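Does a yellow cloth really need its own wash?

Caoimhe Hennessy
Bought a bright yellow cloth to go with my lemon print panel.
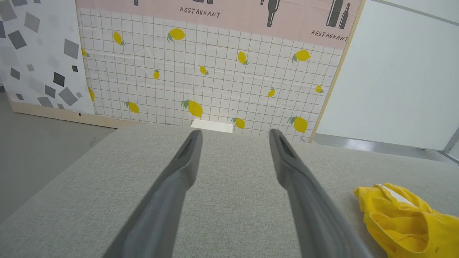

My sister reckons it has to be washed alone for the first 5 goes or the colour will end up all over my pale grey fabric. Sounds like an old wives' tale to me. Has anyone had yellow run on them, or is it just something people repeat?

Fergal Geraghty
Red and navy, yes. Yellow, I've never seen it, but I wouldn't take my word over a test. Wet a corner, press it on a white tissue for 30 seconds and look. No colour, chuck it in at 30 degrees with the rest. Read the tag first, though half of them say "wash separately" so the maker can't be blamed.

Dolan94
vinegar sets the dye, everyone knows that

Fergal Geraghty
Everyone says it. I tried vinegar on 2 tea towels and they both bled the same as before. Do the tissue test.

Ronus
Colour catcher sheet if you're worried. Mine come out grey whatever I wash, so make of that what you will.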